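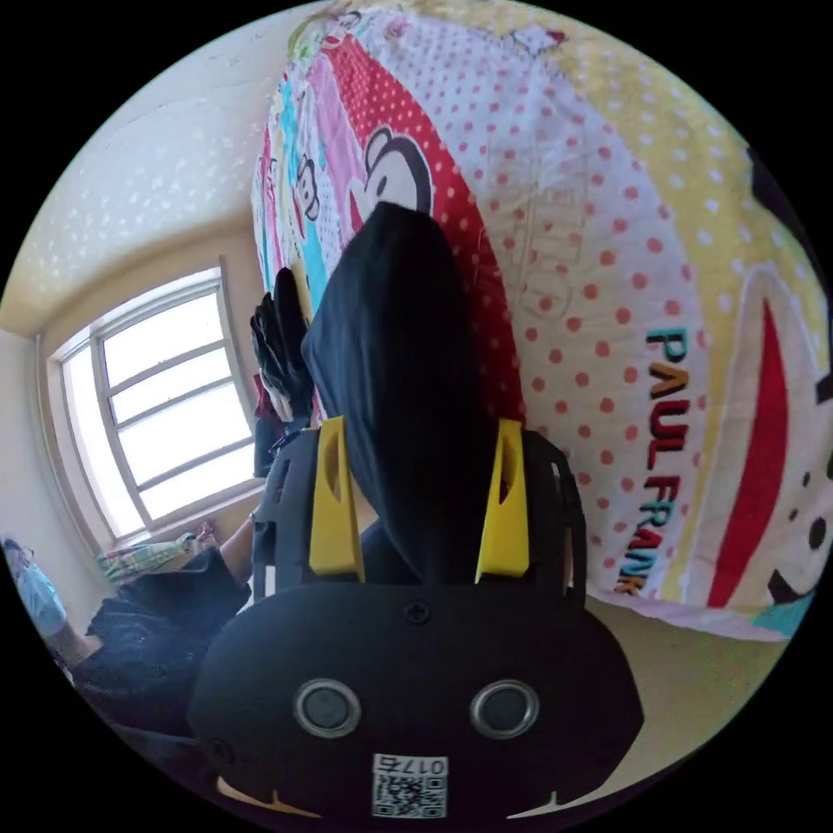

Black fabric between two yellow fingers.

The town of Kakcombe wants to close its repair counter at the end of July. The counter takes in coats with broken zippers, trousers with split seams and bedding that needs a patch, and it charges a flat fee of $20 for most jobs. The town says it loses money. I think the town should keep it anyway, and I think it should stop apologizing for the loss.

The figure in the budget paper is $1,485 for last year. That is the gap between what the counter took in and what it cost to run. Kakcombe spent more than that repainting the parking lines behind the library, and I don't remember a debate over the lines.

The argument against the counter is that clothes are cheap now. A pair of work pants at Grallik in Sirnport costs less than the repair, so why would anyone pay to fix the old pair? It is a fair question and I have asked it myself. But the cheap pair does not last. I bought two pairs there the winter before last and both went at the inside seam before spring. The older pair they were meant to replace has been patched twice and I still wear it to work in the yard.

People also say that anyone who wants to mend can learn at home. Some can. My mother could turn a collar in an evening while listening to the radio. I can sew on a button, badly, and I don't own a machine. Most of the people I see in line at the counter are in the same position. They have a full-time job and a bag of things they have been meaning to deal with for a year.

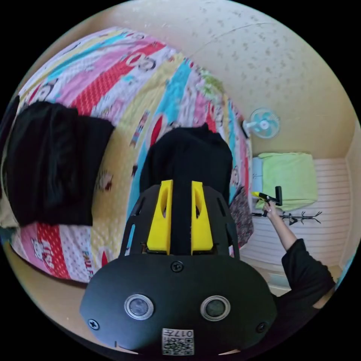 The bag usually lives on a closet floor or behind a bedroom door, and after long enough it goes out with the trash. The town pays for that too. Hauling fees went up again this spring, and cloth is heavy, particularly when it has sat in the rain. The budget paper has no line for what the counter keeps out of the truck.

Okeke, the dry cleaner on the main road, used to do alterations and gave them up when the lease ran out on the back half of the shop. The nearest tailor is now in Sirnport, 50 minutes each way by bus. If the counter goes, a person without a car will lose most of a morning over a zipper.

I would raise the fee a little for heavy jobs such as lined coats and leave it alone for the rest. The counter handled 144 pieces last year, with a sign you can't read from the street and hours that end at 4 p.m. Stay open until seven one evening a week and that number should go up. If it doesn't, the town can look at it again next July with a full year of better hours behind it.

Written comments can be left at the town office through the end of the month.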